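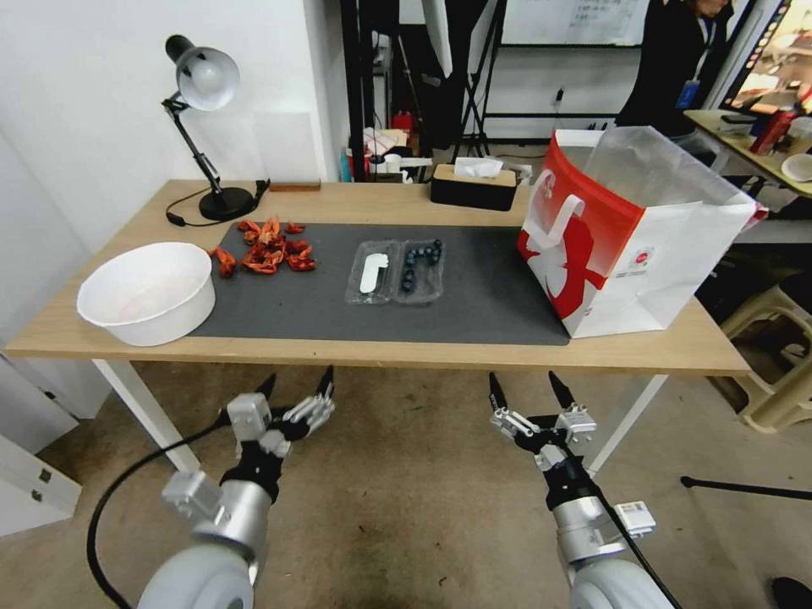 How to Set Up Your Last Two Weeks Before a Physique Show

By Abimbola Iyamu

218 shares | 14 comments

By this point the muscle is built. What's left is food, posing and getting the paperwork right. These steps are for a first-time competitor in a local or regional show.

1. Read the rule sheet again. Check the trunk length, the tanning products allowed backstage and the weigh-in time. At the Ukness Open last September, two people in my class had to buy new trunks in the lobby.

2. Keep your meals boring. Eat what you have been eating for the past month. I was on about 3000 calories through most of prep and came down by 400 for the final stretch. Your numbers will be different, so work them out with your coach.

3. Don't cut water. Drink normally until the night before, then sip. If anyone tells you to take a diuretic, say no.

4. Pose every day. Hold each mandatory pose for 20 seconds, rest, and go again. Film one round from the judges' height - a chair in the middle of the room works - and watch your feet first.

5. Stop heavy leg work seven days out. Keep the upper body sessions light, with no sets to failure.

6. Pack the night before. Bring your membership card, bands, dark towels, loose clothes, rice cakes and a spare pair of trunks.

7. Eat small on show day. Have a meal you know at 6 a.m., then a snack every couple of hours until your class is called.

Share this | 14 comments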